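Patience at the Controls

Posted 8/31/23

I have spent a good part of this summer at Brinilard steering a simulated arm with a handheld controller, and I have come to believe that the slow demonstrations are the ones worth keeping. We recorded 640 runs and threw out 382 of them, mostly mine, and mostly for hurrying. I would line up the gripper, get impatient, and grab. 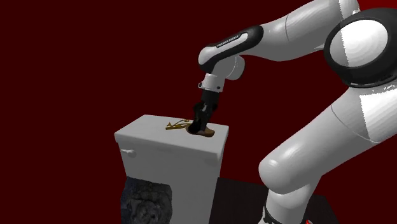
A person who hesitates before closing the fingers is teaching something, I think, even if it looks like dithering on the replay. My grandmother taught me to roll dough with her hands over mine, and she never once rushed the hard part — she slowed down there, so I would notice it was hard.

So when folks at Humphreys tell me they want 1,000 demonstrations by the end of September, I always ask who will be giving them, and whether those people get a decent chair and a coffee break. I'd happily take 500 from somebody rested and fond of the work, and I'd let that person throw out the ones that felt wrong, too.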